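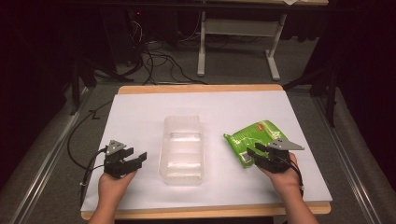
Clear plastic tub and green snack bag on the white board.

Hatgate workshop notebook
12 November 2019

Zotska session, second day of overdubs for Puvevness. Main job was the vocal chain on Jugah, then the hum on the left side of the headphone feed if there was time. There was, just.

Picked up with the mic that was left rigged last night. Same stand, same height, tape mark still on the floor. Level was lower than yesterday for the same preamp setting. Swapped the cable, no change. Swapped the preamp channel and it came back. So channel two on the preamp is down again. I have put a strip of tape over it. Please leave the tape on until it has been on the bench. Last time we had this it was the gain switch, and working it back and forth a few times brought it back for a week or so. I would like to do it properly this time.

Moved everything to channel four. High-pass at 80 Hz on the way in, no compression on the way in. Dwynwen Ellis asked for none on the demo and liked the result, and there is plenty of room to do it afterwards.

Takes are numbered from where we stopped. Take 31 is the keeper for verse one and the first chorus. Verse two is better on the one before it, apart from the last line, where she runs short of breath and the word goes flat. I tried cutting between the two and it works if the join is in the gap before "harbour". Any later and you can hear the room change. The rough edit is on the session drive in the folder marked vox comp. Don't tidy that folder, I have not backed it up yet.

Harmonies: did the low part only. The high part sits right on the break in her voice in this key and she would like to sleep on it. She suggested singing it with the track slowed down and then bringing it back up. I am not against it but it will make the vowels small. Try both.

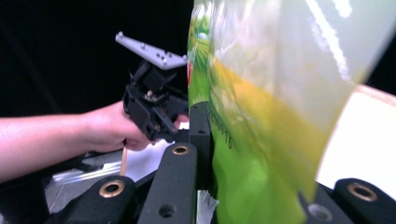

The double on the chorus was easier. We did it with one side of the headphones off and the click down very low, and she was much closer to the lead timing than with both sides on. Worth remembering for the other songs. The bleed from the open cup is there if you solo it but it goes away under the guitars.

Guitars on Jugah: listened back to what was done on the first day. The acoustic is fine. The electric in the bridge has a buzz that I took for the amp, but it stops dead when the strings are damped, so it is a fret or the nut. Needs redoing with the other guitar. I have marked it on the song sheet. Bars affected are the whole bridge and the two bars going in.

Tempo question again. The demo drifts up by the last chorus and the band miss that now it is on a grid. I made a copy of the session with the tempo map from the demo and muted everything except the drums. It does feel better. It also means the tambourine has to be done again, and the piano wants checking where it hits the stops. Decision is for the band, I have sent them both versions without saying which is which.

Headphone hum. Left side only, on boxes one and three, not on two. Box two is fed from the other strip of sockets. Moved box three over to the same strip and the hum went. Moved it back and the hum was there again. Opened the wall plate and the screen on the left feed had been cut back very short and was barely in the terminal. Remade it. Box three is quiet now. Box one is quieter but I can still hear something with the volume right up and nothing playing. Haven't found that one. It may be the box itself.
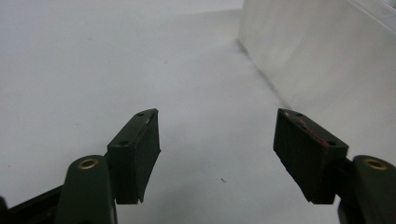 White surface, with the white panel on the right.

Times: vocals took most of the day. The wall plate was 30 minutes including finding the small screwdriver, which was in the mic cupboard. Please put it back in the drawer.

To do:
Preamp channel two to the bench, clean or replace the gain switch.
Back up the vox comp folder, then tidy it.
Electric guitar, bridge of Jugah, other guitar, new strings on it first.
High harmony, both ways.
Swap headphone boxes one and two over and see if the noise follows the box.
Order 6 more short jack leads, the black ones. Two of the old ones crackle and I have cut the ends off so they don't go back on the hook.

Dwynwen is in again tomorrow after lunch. Mic and stand left up, phantom off.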